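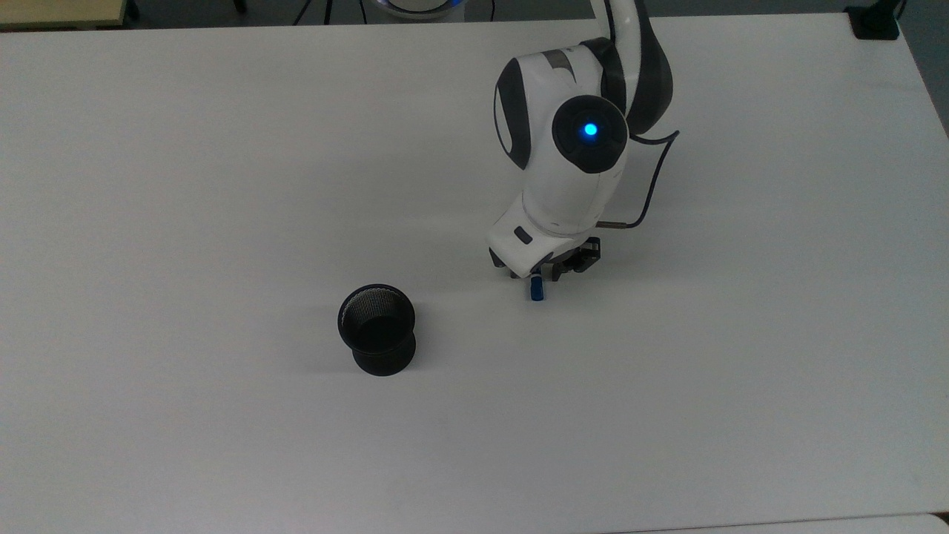 No. 42

Wednesday, May 17, 2023

Pens, mostly. I have been putting off the desk since April and last weekend I finally did it, so this post is going to be dull unless you also like reading about desks.

The table first. It came from Fetberg, the used office furniture place out past Clarkgate, and it replaced the old oak one that I had been working on since we moved. I liked the oak one but it was dark and it had a ridge down the middle that went through the paper whenever I wrote across it. A plain white top is much easier to live with. The surface is matte, so the lamp doesn't bounce off it into my eyes, and there is enough of it that I can spread out two maps and still have somewhere to put my elbows. It does show every pencil smudge. I wipe it with a damp cloth on Sundays and so far that has been enough.

The black mesh cup is the only container I'm letting myself keep on top. Before this I had 4 of them, plus a jam jar and a mug with no handle, and all of them were full. Mesh is better than a solid cup because dust drops through instead of building into that gray felt at the bottom. You do have to lift it up and wipe under it once in a while. I also learned not to store needles or thin drafting leads in one, as they work their way out through the sides.

So, the sorting. I emptied everything onto the bed (bad idea, there was ink) and tried each pen on the back of an old phone bill. If it wrote on the first or second try it stayed in the running. If it needed scribbling to get going, it went. Pencils shorter than my thumb went too, except for one green one I've had since school. I kept a running tally in the notebook, as Iestyn Bevan bet me I owned more than a thousand pens, pencils, and markers. He was right, which I was not happy about. The total came to 1,215, counting the boxes in the closet that came from my aunt's shop when it closed. Of those, 1,042 still worked. I owe him lunch.

Most of the working ones were boxed up and given to the school in Mostyn, where the art room will take anything that makes a mark. I kept back a shoebox for refills and then picked out what I really use in a week, and that was a short list. Two black pens, a mechanical pencil, a red pencil for the maps, and a ruler that won't fit in the cup and so lives in the drawer.

The drawer is the part I'm not done with. It's a Flurkero unit, the narrow kind on casters, and it has 5 drawers of the same depth. I would have preferred one deep one at the bottom for paper. The top drawer has the ruler, the stapler, tape, and the erasers. The second one is stamps and envelopes. The rest are still a mess and I closed them so I wouldn't have to look. One of the casters also sticks – I took it off, pulled out a lot of hair and thread, and it was better for a day.

A few things I'd do differently if I were starting again. I would test the pens over a sheet of newspaper. I would not do it in the evening, when I'm tired and everything looks worth keeping. And I would set a place for small loose items before starting, as I ended up with a handful of caps, clips, and blue bits and pieces that I kept moving from one side of the table to the other. They're in an envelope now marked "parts," and I expect to throw it out in a year without opening it.

The table has stayed mostly clear. I've worked at it every morning and the only thing that creeps back is mail. I open it standing up in the kitchen now – that helps some.

Next up is the closet shelf where the boxes were. It's bare at the moment and I'd like to put the paper there, flat, instead of rolled up behind the door where it gets kicked. I need to measure the shelf first. The big sheets may be too wide for it, and if they are I'll have to go back to Fetberg and see whether they still have that map cabinet with the missing handle.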